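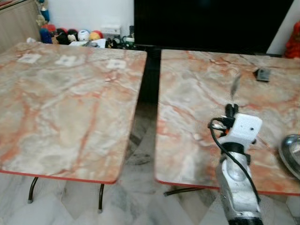 테레티(Teretti) 작업 테이블과 로봇 팔의 그리퍼

2023년 3월, 학생 로봇 동아리 테레티의 공개 작업일을 참관하였다. 테레티는 대학 연합 동아리로, 현재 'Zimow'라는 이름의 탁상 물체 조작 과제를 진행하고 있다. 식기와 소형 물체를 지정 위치로 옮기는 동작을 사람의 원격 조작으로 수행하고, 그 기록으로 정책을 학습시키는 과제이다. 목표는 10월에 열리는 학생 경진대회 Paterson의 가정 환경 부문 출전이다. 본 보고는 현장에서 확인한 장비 구성과 작업 절차, 질의응답 내용을 정리한 것이다.

1. 작업 환경

작업은 실험실이 아닌 생활 공간에서 진행된다. 마블 무늬 상판에 붉은 테두리를 두른 테이블이 나란히 놓여 있고, 그 뒤로 대형 TV와 인형, 장식품이 있는 벽면이 이어진다. 대회 규정상 본선 장소가 사전에 공개되지 않으므로, 팀은 단색 배경의 작업대를 따로 만들지 않기로 하였다. 배경 물품은 세션마다 치우지 않고 그대로 둔다.

상판 무늬는 인식 측면에서 까다로운 조건이다. 크림색과 회색 바탕에 주황 계열의 줄무늬가 불규칙하게 지나가며, 표면 광택 때문에 조명 반사도 생긴다. 초기에 쓰던 색상 임계값 방식의 물체 분할은 이 무늬에서 오검출이 많아 폐기하였고, 현재는 학습 기반 분할로 전환한 상태이다. 조명 조건은 세션 시작 시 기록지에 적는다.

2. 장비 구성

로봇 팔의 전완부는 은회색 금속 외장이며, 그 끝에 흰색 상자형 그리퍼 하우징이 결합된다. 손가락은 검은색이다. 케이블은 하우징 바깥으로 고리를 그리며 나와 팔을 따라 내려간다. 내부 배선으로 바꾸지 않는 이유를 물었더니 교체 시간을 우선한 결정이라는 답을 들었다. 지난 학기에 커넥터 접촉 불량이 반복되었고, 외부 배선에서는 팔을 분해하지 않고 케이블만 바꿀 수 있다.

제어 소프트웨어는 동아리에서 자체 작성한 Tonell을 사용한다. 조작자 입력 수신, 관절 목표값 생성, 영상과 관절 상태의 시각 동기화를 하나의 프로세스에서 처리한다. 초기 버전에서는 영상과 관절 기록의 시각이 어긋나 상당량의 데이터를 버렸다고 한다. 현 버전은 기록 시작 전에 동기 상태를 점검하고, 기준을 벗어나면 기록을 거부한다.
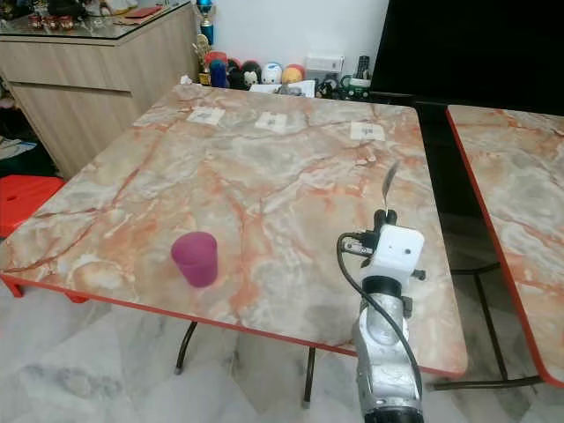 물체 세트는 강체 위주로 구성되어 있다. 분홍색 플라스틱 컵은 기본 과제에 쓰인다. 컵은 아래로 갈수록 좁아지는 형태이므로 잡는 높이에 따라 손가락과의 접촉 조건이 달라진다. 팀은 파지 높이를 고정하지 않고 조작자 판단에 맡겼다. 데이터의 다양성을 확보하려는 의도이나, 조작자별 편차가 학습 결과에 어떤 영향을 주는지는 아직 분석되지 않았다.

3. 작업 절차

하나의 에피소드는 물체 배치, 기록 시작, 조작, 기록 종료, 판정의 순서로 진행된다. 판정은 조작자가 아닌 다른 부원이 맡는다. 실패한 에피소드도 삭제하지 않고 실패 유형을 표기하여 별도 폴더에 보관한다. 유형 구분은 파지 실패, 이송 중 낙하, 위치 이탈, 시간 초과이다.

참관 시점까지 누적된 에피소드는 약 900건이고, 이 가운데 성공 판정을 받은 600건이 학습에 투입되었다. 조작자로 등록된 부원은 9명이다. 숙련도 차이가 커서 신입 부원의 기록은 연습 구간을 마친 뒤부터 정식 데이터에 포함한다.

조작 담당 제리코 마날로(Jericho Manalo)는 팔의 접근 경로를 가장 큰 변수로 꼽았다. 같은 물체라도 위에서 내려오는 경로와 옆에서 들어오는 경로의 결과 차이가 크고, 두 방식이 섞인 데이터로 학습하면 정책이 중간에서 머뭇거리는 동작을 보인다는 설명이다. 이 때문에 최근 세션에서는 시작 전에 접근 방향을 정해 두고 작업한다.
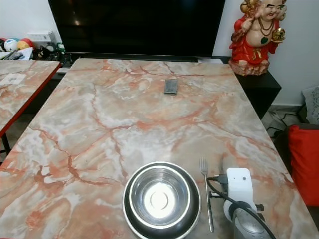
금속 식기는 컵보다 난도가 높은 과제로 분류된다. 스테인리스 그릇은 안쪽 면에 강한 반사가 생겨 테두리 검출이 불안정해지고, 두 개를 포개면 안쪽 그릇과 바깥쪽 그릇의 경계를 구분하는 문제가 더해진다. 포크는 두께가 얇아 손가락 끝이 상판에 닿을 만큼 내려가야 잡을 수 있다. 하강 깊이가 지나치면 상판과 접촉하면서 팔 관절의 전류가 올라가고, Tonell이 이를 감지하여 동작을 정지시킨다. 마날로는 이 정지 기준을 포크 과제에서만 완화하는 방안을 시험 중이라고 하였다.

4. 질의응답 요약

문: 힘 센서를 추가할 계획이 있는가.
답: 예산 문제로 이번 대회까지는 없다. 관절 전류값으로 접촉을 추정한다.

문: 학습된 정책을 대회에서 전 과정에 적용하는가.
답: 컵 과제는 자율 동작으로 출전한다. 식기 과제는 원격 조작 부문 출전을 함께 검토한다.

문: 데이터 공개 여부는.
답: 대회 종료 후 결정한다. 생활 공간이 촬영된 영상이므로 배경 처리 방식을 먼저 정해야 한다.

5. 참관 의견

기록 절차와 판정 분리는 학생 과제로서는 잘 정비되어 있다. 실패 데이터를 유형별로 보관하는 점도 추후 분석에 유용할 것으로 본다. 보완이 필요한 부분은 물체 초기 위치의 관리이다. 현재는 배치를 조작자 재량에 두고 있어, 세션 간 비교를 하려면 배치 좌표를 별도로 남겨야 한다. 비상 정지 절차는 구두로만 공유되고 있었으며, 문서화하여 작업 공간에 게시할 것을 권고하였다. 팀은 다음 세션 전까지 반영하겠다고 답하였다.

다음 공개 작업일의 일정은 동아리 게시판에 공지된다. 참관 신청은 같은 게시판에서 받는다.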